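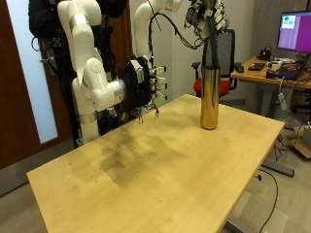
Trefor Ellis wrote:

> I've been told on this list more than once that a tall narrow vase is the safest thing to own if you only ever buy one stem at a time. I bought the gold Sterska cylinder on that advice and it has gone over twice. The second time it took a cup of tea with it. What am I meant to be doing differently? I've put marbles in the bottom. I've tried more water. The stem I use is one of those long fake ones from Benkirane, dark green, and it's taller than the vase by a fair bit.
>
> Also, has anyone got smudges out of a pale birch top? Mine has gone dark in the middle where everything gets put down. The fellow at the shop wants to sell me a bottle of Tredard wood reviver and I'd like to know if it does anything before I hand over the money.
>
> Trefor

Trefor, I'd like to know who told you tall and narrow was safe, because I've been reading this list for years and I've never seen anyone make a decent case for it. A cylinder has the same footprint at the bottom as it has at the top. Put a long stem in it and all you've done is make a taller cylinder with a lean on it. The people who swear by them mostly keep them on a mantelpiece where no one's elbow ever goes.

I don't believe in the marbles either. They look like they ought to help, but in a thin metal vase there's a lot of air between them and they weigh less than you think. I put mine on the kitchen scale after the last round of this argument, and a full layer of marbles came to 182 grams. Dry sand to the same height was 440. So if you want weight, use sand, and if it's a fake stem there's no reason to have water in there at all. I can't work out why you'd been adding water to a plastic leaf, but I'm assuming habit.

The other thing is how you put the stem in. Most people drop it from the top and let it find its own angle, and it always finds the worst one. Hold it high up and lower it straight until the end is sitting in the sand, then push. Keep a hand on the vase if the desk's got any wobble. Turn it so the heaviest bit of leaf goes over the middle of the desk and not out over the edge. If it's still top heavy after that, cut the stem. I know you don't want to cut it. They're only wire inside and a pair of side cutters will do it.

As for colour, someone will be along to say gold vases belong on dark timber. I don't see it. Gold on birch looks perfectly fine to me, and it stops the desk looking like an office, which in my case it is.

Now the smudges. I'm not convinced by Tredard and I'm even less convinced by anyone who calls a bottle of oil a "reviver". I bought some last September and did half the desk with it, and the half I did was darker and shinier and still had the marks in it - just harder to see unless you stood by the window. Before you buy anything, find out whether yours is oiled, lacquered or bare. Put a drop of water somewhere hidden. If it sits up in a bead, there's a finish on it and your smudge is probably hand grease on top, and a cloth wrung out in warm water with a little dish soap will shift a good part of it. Go along the grain and dry it straight away. If the drop sinks in and leaves a dark spot, you've got bare wood or near enough, and the marks are in it.

In that case it's fine sandpaper and patience, and you do the whole top. Don't do only the dark patch in the middle or you'll have a pale patch in the middle and you'll be writing to us again. Check it's solid before you start. If it's a veneer I'd leave it alone and buy a blotter.

There was a post a while back claiming Tanumico felt pads under the vase would fix the tipping and the marks both. I tried them. The vase slid.

Let me know what the drop of water does.

--

List home | Browse by thread | Older | Newer | Search | Subscribe

Comments on this message (archive readers)

Sand works but line the vase first. I poured it straight into a brass one and never got the last of it out. A freezer bag does the job.

I've had a tall Sterska on my desk for years and it's never moved. Maybe it's the cat and not the vase?

Reply to above: he never said he had a cat.

Tredard did all right on my oiled bench. Agree it's useless on lacquer, it just sits there and goes sticky.

Does the dish soap trick work on ink? Asking about a birch table with a kid's name on it.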